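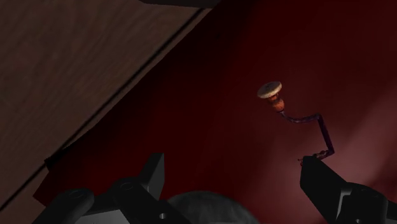 *Brown wood and deep red.*

## Spare rooms in Listonness to go on a register from September

If you've been letting out your spare room to the ferry crowd, you've got a form to fill in. Listonness council voted last night to set up a register of home stays, and it starts in September. I sat through the whole meeting (hard chairs, very good lemon slice) and here's what I got out of it.

Anyone who rents out a bedroom in the house they live in will need to sign up. You can list up to two rooms. Go over that and you're a guest house, with the fire inspection and the parking spaces that come with it. Signing up is free this year. The fee for later years hasn't been set, and I did ask.

The big stick is a fine of $2000 for letting a room that isn't on the list. There was a fair bit of muttering when that number went up on the screen! Councillor Nghĩa La said first-timers would get a letter and a month to sort themselves out before any money changed hands, which calmed things down a little, though I'd like to see that bit in writing. It wasn't in the papers handed out at the door.

What does a room need? A window that opens, a door that closes properly, a working smoke alarm and a bed that isn't a fold-out. The fold-out rule got the longest argument of the night. Plenty of houses up the Trirkness road have a sofa bed in the study and have been filling it every long weekend for years, and their owners were not happy. It stayed in by two votes. 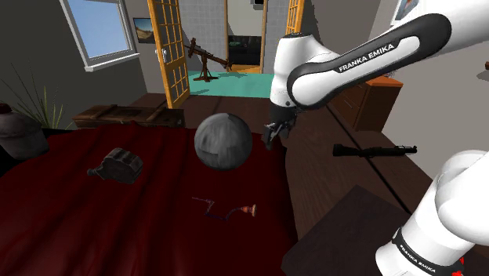
Ronja Lindqvist told the meeting she had no quarrel with smoke alarms, but she couldn't see why a good sofa bed was any worse than a bad mattress, and she wanted to know who'd be coming round to check. She got a round of applause and no real answer.

Neighbours will get a say too – sort of. They'll be told when a room next door goes on the register, and they can write in about noise or parking, but they can't block it. Châu Chu wanted that part made stronger and plans to bring it back at the next meeting.

I'm in two minds myself. My street has gone pretty quiet in winter, and I like knowing which places have visitors and which are just dark. Then again, I've got a cousin who pays her heating bill with her back bedroom, and she's not much of a one for forms.

Paper copies will be at the library and the council front counter. The online version is coming, they say. If you're letting a room already, you can put your name down early and it'll count from the first day.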